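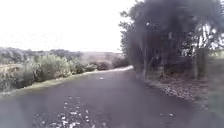
**Ticket:** Hika path, surface complaint
**Status:** Reopened (second time)
**Priority:** Medium, set by the system
**Reported as:** "Slippery, dangerous, needs resurfacing from the bend to the boardwalk"
**Assigned to:** Path maintenance, Kindgate

### What we were told

There are 4 reports on this ticket and they have been merged, which I would not have done. Two are about the asphalt. One is about a loose board. The last is about bikes coming around the bend too fast and has nothing to do with the surface. Valter merges anything with the same path name in it, and then the ticket looks four times as serious as it is.

The asphalt reports both use the word "slippery." Neither gives a time of day, the weather, or what the person had on their feet. One says "near the bushes," and there are bushes along most of that side.

The contractor's note from the last closure, copied in full:

> Swept and treated. Issue resolved. Recommend full resurfacing.

If the issue is resolved I don't see why we would resurface. Asked Huttunen to explain. See below.

### Checks, asphalt section

**Leaves.** A loose scatter on the pavement, thickest on the near part and thinning out after that. Kicked through it in ordinary boots. A few stuck to the sole, most didn't. I would not call it a mat. It does need a broom.

**Surface.** Felt even underfoot. No potholes, no lifted edges that I could find. The color is patchy, and I suspect the patchiness is what people are seeing when they write "worn out." Patchy color on old asphalt doesn't tell me much.

**Edges.** Grass verge on the left is holding. Pushed a heel into it in several places and it didn't give.

**Grip.** Poured a bottle of water on the steepest bit I could find, which wasn't steep, and walked it both ways. No slip. Repeated it with leaves on top. Slid a little on the second pass, and I was trying to. This is not a proper test and I'm not claiming it is, but it's one more test than the resurfacing recommendation came with.
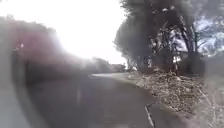 **Light.** I'd look here before spending anything on the surface. When the sun is low it comes straight at you, and on my first pass I was squinting at the ground and guessing. Anyone who steps out of tree shade into that is going to put a foot down without seeing what's under it. If it happens to be a leaf, they'll write "slippery."

I can't prove that from one visit. Both asphalt reports came in before 9 in the morning going by the Valter timestamps, but that's when they were typed, and people may well type them at their desk the next day.

**Bend.** Shrubs on the inside of the curve block the view. A trim would help with the bike complaint and wouldn't hurt anything else. Opened as its own item so it stops riding along on this one.

### Reply from Huttunen

Asked three things by email:

1. What was the path treated with?
2. Which stretch was treated?
3. What was the resurfacing recommendation based on?

Answers, shortened:

1. "The standard product."
2. "The affected area."
3. "Experience on similar paths."

Sent it back and asked again. The second answer named a stretch of 50 feet. The invoice says 100. They are looking into it, they say. I've put a hold on the invoice until the looking is done.

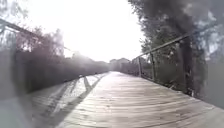

*Second entry, boardwalk section – Eetu Koskela, Kindgate, Wednesday afternoon*

Walked the deck for the loose board report. The report says "loose board near the railing," so I kept to the left side going out and the middle coming back.

Boards are gray and dry-looking and the grain is up in places. That's weather. I've seen people ask for a new deck over less, and I expect the word "weathered" to turn up in a quote before the month is over. Stepped hard on both ends of anything that looked uneven. Found 2 boards with some movement at the fastener. Neither one lifts enough to catch a toe. Marked both with chalk on the edge.

Railing: pushed and pulled on each post along the left side. All firm. The top rail is straight as far as I can judge by eye. No rust came off on my glove.

The shadows are worth writing down. With the sun where it was, the railing throws long dark stripes at an angle over the planks, and from a distance I took one for a gap. Walked up to it and it was a shadow. I'm not saying the person who reported the board saw a shadow, because there is movement in the chalked ones. But I'd want the next report to say whether they felt it or saw it.

### Done

- Chalked boards put on the fastener list, screws to be replaced
- Bike complaint split off with the shrub trim
- Invoice on hold

### Not done

- Sweep. Requested, no slot given yet. The crew says it was swept already. Maybe so, but leaves fall.
- Early morning visit. Needed before anyone says anything more about grip. Bringing a proper tester this time if the Hika depot can find theirs.
- Resurfacing. Declined for now. Will look at it again if someone sends a measurement.

### Note on status

Please don't close this when the sweep is done. It was closed that way both times before. Leave it open until the morning visit is written up, and if Valter closes it by itself after the usual wait, reopen it and put my name on it.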